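Gistonach publishes care routine for its Pasitz gripper cell

August 1, 2019 – Gistonach has today made public the care routine for Pasitz, its small desk-side robot cell. Customers have asked for it many times, and until now it was only an internal paper.

The routine has 4 parts: cleaning of the fingers, a check of the cable path, a new zero position for the wrist, and a short test with a Rubik's cube. The full work takes roughly 70 minutes. It shall be repeated after each 200 hours of running.
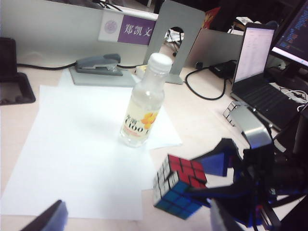 The Pasitz gripper at the cube, seen from the wrist camera.

"The cube is a strict teacher," says Frøydis Solberg, head of service at Gistonach. "If one finger stands a little too far out, the face does not turn cleanly, and you see it at once."

The wrist camera is set first, then the fixed camera beside the table. Both must show the cube before the arm is allowed to move at full speed. Cables on the arm are checked by hand along the whole length – the clips near the wrist need most attention.

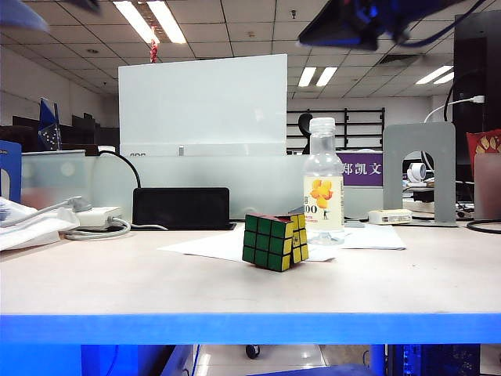
Cube on the table and the arm above, from the fixed camera.

Marlina Pattinasarany of Sutanto, the service partner, wrote the section on finger pads. Spare pads are sold under the name Grisine.

The routine can be ordered free of charge as document 174. A version for the two-arm cell will follow in October.

Press contact: Frøydis Solberg, Gistonach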